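Notebook, September, floor finish trial, second page

Carried on from the slip readings. The Fovcombe sealer went down on the test strip by the sink yesterday at 4 pm, two thin coats, flat mop. The supplier sheet says it resists "everyday household acids," which could mean lemon juice or could mean nothing at all. I don't believe sheets that won't name an acid.

Gloss meter zeroed on the black tile first. It drifted again between the first and second zero, so I let it warm up for 20 minutes and started over. Anyone who used it last week without the warm-up should go back and look at their numbers. Mine from last week are crossed out.

Vinegar spots: Preltano strip dulled where the drop sat, plain to see with a flashlight held low. Fovcombe strip, no mark I could swear to. Before we all get excited — the Preltano coat is older and has had people walking on it, so this is a comparison between a tired floor and a fresh one. Needs repeating with both coats the same age. I said this in the last round too.

Scuff test with the rubber heel block. Planned 1000 passes per strip. Stopped the Fovcombe strip at 836 when the block started to chatter, and the Preltano strip at 889 for the same reason. I would not read anything into the gap. The block face was worn at one corner and I think it is the block that gave out in both cases. New rubber is in the second drawer, cut it square this time.

Dirt pickup: useless. The vacuum dust we've been using as "standard soil" has hair in it and clumps. Hordiienko wants a rating out of ten for this in the report, and I can give them one, but it would be a guess with a decimal point. Suggest we sieve the dust or drop the test.

Cleaner question. The Fliltetti concentrate is sold as leaving no film. Wiped a patch, let it dry, wiped again with a white cloth and plain water, and the cloth came up gray. Could be film, could be ordinary dirt the first wipe missed. Ran it twice with the same result, which proves only that I can wipe a floor twice. Next time do a water-only patch beside it.

Shine after mopping still looks good to the eye, and people will judge it by eye whatever the meter says.

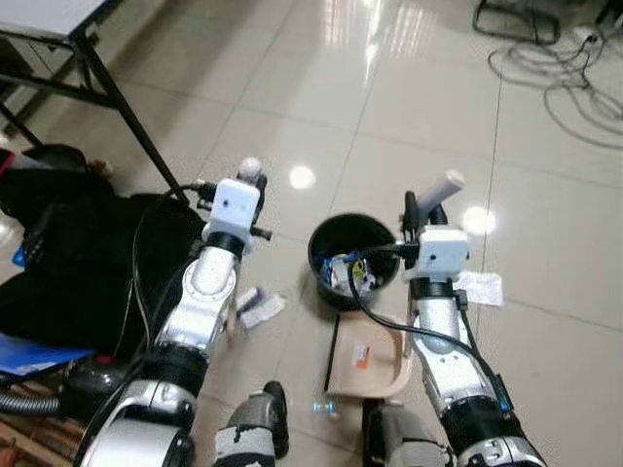 Beige tile, glossy finish.

Still open:
Grout lines. We have no reading for them and the meter head is too wide to fit.
Ask Fovcombe what cure time they mean by "full." The can and the sheet disagree.
Don't mop the test strips. Tape is down, leave it down.

Vinegar bottle is nearly empty.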